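What 84 Grasps Told Us About Wrist Cameras

6/14/19

I've had a few emails asking how the two-arm handover work is going, so I'm writing up where it stands before I lose the details.

The question is a narrow one. When one robot hand holds a bottle and the other has to take hold of it, does the second hand do better with a view from its own wrist, or is the head view enough? Most of our earlier policies used only the head view. It sees the whole table, and it's a lot less data to store. The trouble is that a bottle pointed straight at the head shows you a cap and not much else. 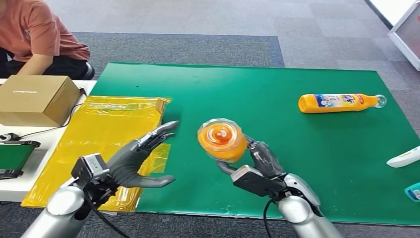
With the body of the bottle hidden like that, the policy has to guess how long it is and which way the flat side faces. Our old one, which Amerley Essien named Danside, guessed badly. It would close the fingers early, or aim for a spot too near the cap and push the bottle out of the other hand.

So we trained a second policy, Enddale, on the same demonstrations with the wrist view added. There were 3776 of them. Nothing else changed: same network size, same training time, same starting poses. I wanted to add a depth channel too, and Amerley talked me out of it. She was right, as we would have had two changes and one result.

For the test we ran 84 handovers with each policy. An attempt counted as a success if the second hand took the bottle and the first let go without a drop. I scored them from the recordings without knowing which policy was running, and Birdie Ruiz-Ortega scored them again separately. We disagreed on 3, all cases where the bottle slipped but stayed in the hand. We watched those together and called them failures.

Enddale dropped the bottle 11 times. Danside dropped it in more than half of its attempts. I expected a gap, but a smaller one.
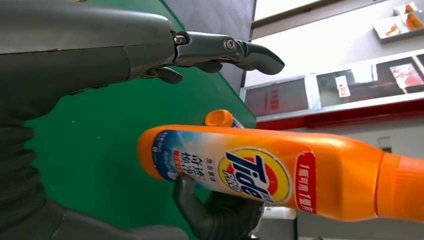

Large detergent bottles are a decent test for this. They're wide, the plastic is slick and glossy, and the shape is different at each end, so a hand that is off by a little ends up holding something quite different from what it planned on. I did not try cans or boxes, and I would not assume the result carries over.

Two things still bother me. Most of Enddale's drops came when its own fingers blocked the wrist view in the last part of the reach, and we have no fix for that yet. The other is speed. It pauses before closing, sometimes long enough that I reached for the stop button.

Birdie wants to try moving the wrist camera farther out to the side. That means a new bracket and a new calibration, so it will be July before we have any numbers. In the meantime I'm going back through the Danside failures and sorting them by bottle angle.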